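Search the help pages
Go

Catach Reader Guide – Section 4: Setting up a book club read

For group leads. Members, skip to section 5.

Before you start: everyone needs a Catach account and their own copy of the novel. Sharing one login breaks the notes, don't do it.

1. Open Shelves, tap New Group. Name it. Short names only, long ones get chopped on phones.

2. Add the book. Search by title and translator, not just title. Translated fiction often has two or three editions in the catalog and the chapter breaks won't match. Our test group loaded Irja Nurmi's novel in the old Vainio edition, half of them had the Grireo reprint, and every note after chapter 3 landed in the wrong place.

3. Set the reading pace. Weekly is the default. For a long novel pick By Chapter instead.

4. Turn on Spoiler Guard. It hides any note past the page a member has marked as read.

CAUTION: Spoiler Guard does not cover the group chat. Anything typed in chat shows to everybody right away. Put plot talk in notes.

5. Invite members. Paste emails one per line, no commas. Invites run out after 4 days – resend from the same screen.

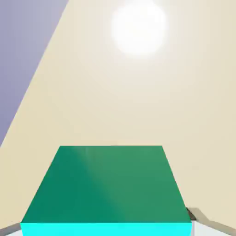
6. Post your first discussion question before anyone starts reading. Keep it open. "Do you trust the narrator?" works fine. Notes and questions max out at 3000 characters, spaces included, and the box wont warn you until you hit Post. Write long ones somewhere else and paste.

NOTE: Quoting from the novel counts toward the limit too. Give a chapter and page instead if the passage is long.

7. Pick a second lead. Optional but do it. If you drop out halfway the group locks untill support hands it over, and that's slow. Lenni Salminen had a group stuck like this all through October.

8. Closing the read: Group > Finish. Notes stay readable, new ones are off. Want to keep talking? Use Extend first. Finish can't be undone.

If the book isn't in the catalog: tap Request Title, fill in author, translator, publisher. Small presses like Moremeck get added by hand so leave time for it. Don't make a blank entry as a stand-in – notes can't be moved over later.

Audiobook listeners can join, but their place is saved by chapter only. Spoiler Guard will be a bit off for them. Tell them to mark a chapter when it's done, never at the start.

Questions on this section to Phong Lý. Updated August 25, 2025.

Share 3
Views 1343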